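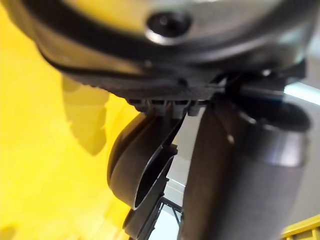

Yellow shelving brought into use at Stastano packing room

Warkora has completed the first stage of its reorganisation of the packing room at Stastano, where foam trays and small boxed parts are now held on open yellow shelving. The change took effect in November, following a trial of 14 working shifts.

The company said that the former arrangement, in which trays were kept in a store at the far end of the building, had led to delays at the start of each shift. Under the new layout, trays are placed on the top level and small boxes on the level beneath – an order agreed with packing staff before the trial began.

Visitación Zabala, head of site operations, said that the work had been carried out without interruption to deliveries. "Staff asked for the trays to be within reach, and the room has been laid out accordingly," she said.
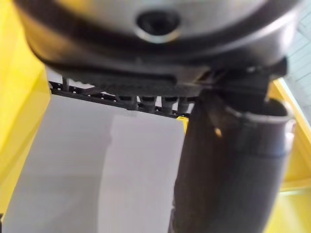 Next stage

A further 6 shelving units, supplied by Cuesta, are to be fitted in the adjoining room by the end of the winter. The programme will then be extended to the Adham site, where 96 lines of stock are to be relabelled and moved.

The top level of the shelving is reserved for black foam trays, which are laid out singly and not stacked.
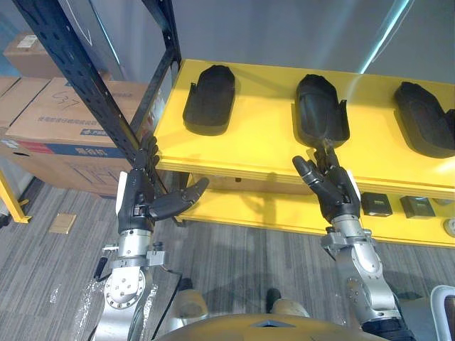 Ignacio Ibarra, who is responsible for stores at both sites, said that stacking had marked the rims of almost 9 per cent of trays in the previous year, and that the matter would be reviewed once the second room was in use. Small boxes will remain on the lower level for the time being.

Suppliers delivering to Stastano are asked to continue using the existing goods entrance. Revised delivery notes will be issued by the stores office before the next stage begins.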